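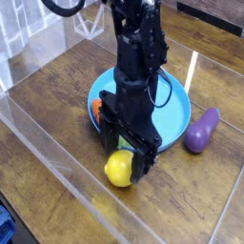

Renato wrote:
Before you touch the software again, check the wrist cable. Mine had a loop that tugged on the last joint when the arm went down, and I lost two weekends blaming the calibration.

handdale_shop wrote:
Mine hangs in a small curve beside the wrist too, so I'll look at that first. For anyone just joining, the problem is the lemon. I want it on the blue plate. The arm comes down over it fine, then the fingers close a little high and the fruit squirts out toward the pointed end. The toy eggplant gives me no trouble.

pinion_362 wrote:
What are the fingers lined with? Bare plastic on a lemon is asking for it.

handdale_shop wrote:
Bare right now. I have a sheet of 2 mm silicone from Clekum but haven't cut it.

Renato wrote:
Pads will hide the problem. If it closes high, it closes high. Fix the height and then add pads.

pinion_362 wrote:
I don't agree. Real fruit varies, and you will never get the height right for every lemon in the bag. Soft pads forgive a few millimeters. I ran bare fingers for 970 picks on my Kovum build and then put pads on, and I would not go back.

ngui_bench wrote:
Do both. Also, do your clear walls throw glare on the table? I have acrylic on mine and the camera kept finding a second object in the reflections. Matte film on the inside took care of it.

handdale_shop wrote:
There are pale streaks near the lemon, yes. Had not thought of that - I'll try a towel over one wall tonight before I buy film. Cable first, then the towel, then pads.

Renato wrote:
Change one at a time and write down the numbers.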